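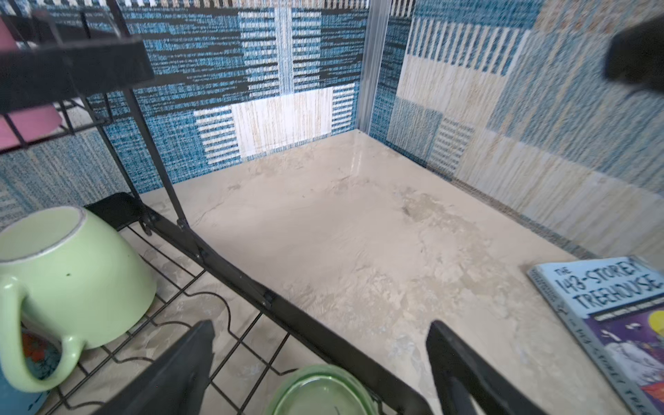 Lucrezia Morelli
Fit-out inspector, Ruggiero Interiors

Display bay check, patterned panels and wire rack
October, second visit, 9:40 a.m.
Bay width on drawing: 1,420 mm
Marks used: OK / FIX / ASK. ASK means I was told something and haven't been shown it.

1. Base surface

1.1 Level front to back – OK. Bubble sat where it should at both ends.

1.2 Finish free of damage – ASK. The marble look is busy enough to hide almost anything. There are faint cracks in among the veins and I'm told they are part of the pattern. Maybe so. A printed crack doesn't catch a fingernail, and I want whoever signs this off to run a nail along every one of them and write down the result. "Looks fine" is what the last sheet said.

1.3 Scuffing – FIX. Grayer patch toward the middle right. Cheng-en Yau says it will wipe off. Then wipe it off and call me. If it's still there after a soft cloth and plain water, stop and leave it alone. No scouring pads.

1.4 Load rating posted – FIX. The binder says 30 kg, with no maker's sheet behind it. Post nothing until there is one.

2. Wall panels

2.1 Panels firmly fixed – OK on the back wall, pressed by hand at the corners and center. OK on the right wall.

2.2 Panels match – ASK. Both are patchwork designs, but the right one is a good deal softer and paler than the back. The supplier, Primov, calls this "one range, two moods." I'd like to see the order. If two designs were ordered, fine. If one was, we have a wrong panel or a faded one, and a faded one means asking what light this bay has been standing in.

2.3 Fire rating of panel covering – FIX. The pattern looks woven. I don't care what it looks like, I care what it's made of. The certificate in the binder is for batch 759 and the delivery note has no batch number at all. That isn't a match, whatever the cover letter claims.

2.4 Bottom edge, right wall – OK. Thin darker strip along the floor line is down tight. Ran a card along it and found no gap.

3. Metal corner strip

3.1 Seated full height – OK. No movement when pulled.

3.2 Sharp edges – OK where I could reach with a glove. Check the top end again from a step stool.

3.3 Grooves clean – ASK. Fine ribs like these hold dust and polish. The cleaning log shows 14 entries in the same pen and, as far as I can tell, the same sitting.

4. Black wire rack

4.1 Stands without rocking – ASK. It was steady with nothing on it. Stevon say their racks stay steady loaded. I have only their word for that, so repeat with weight on the upper shelf before stock goes in.

4.2 Wire ends capped or turned in – FIX. Two ends on the underside snagged my glove. File or cap.

4.3 Feet protected where they meet the base – FIX. Thin rod legs on a finish nobody can vouch for. Fit pads first, then redo 1.3 – I'd bet the two items are related, but I didn't see it happen.

4.4 Shelf wires tight at the welds – OK.

Result: not passed. Five FIX items and four ASK items open. Send paperwork with the photos, please, and not a phone call saying it's all been handled.

Copy to: Cheng-en Yau, site lead
Logged in Trakutix under display bays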